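I've finally started clearing Mum's kitchen in Kellilham, and the speckled grey top is coming up a treat! Starting small, though: one green tray, one pale plate. 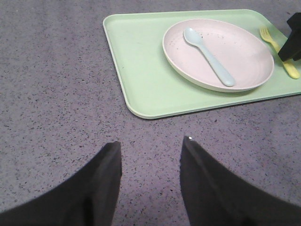
Marleny Betancur: Keep a tray for every day, love. I've had mine since 2012 and it still does toast and tea in bed.

Sold, Marleny! The green one stays with me, and the other 104 bits of crockery can go in boxes after lunch (once I've found the tape).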